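Paper Goods and Table Service: Gallery

Darnell Fitzsimmons put this page together for the people who help with the Sternwood suppers and want a look at the plates and tables before they sign up. The page was updated on 8 August 2025. Earlier galleries, including the February supper at Craddock Hall, are listed in the archive.

We changed over to paper plates for the larger suppers last year. The china at Craddock is fine for a small group, but the kitchen has one sink and washing up ran late every time. At the February supper we served 107 people and were out of the building on schedule.

Plates are kept in the tall cupboard next to the kitchen door. The stock count at the last check was 823 dinner plates and 695 dessert plates. Please finish an open sleeve before starting a new one, and write what you took on the sheet inside the cupboard door.

New plates tend to stick together. Lift the top one by its edges and check that a second has not come along with it. Hot food goes on one plate only, unless it has gravy, in which case use 2. Used plates with food on them go in the trash. Clean leftovers go back in the sleeve.

Table setup for the next supper is the same as before: long tables down the middle, serving table by the kitchen, dessert at the Asness Street end. Flundov is delivering the cups and napkins, so we do not need to bring any from the store room.

Click a picture to see it at full size. If you have pictures of your own to add, leave them with Darnell at the front desk with your name and which supper they are from.
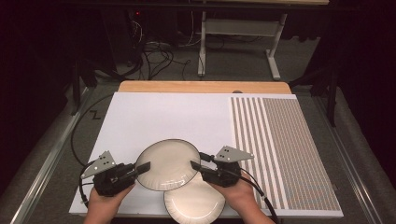 Sternwood Community Suppers | Table Service Team

White paper plates with a dark rim, one tilted up by its edges and the other lying partly under it on the white board.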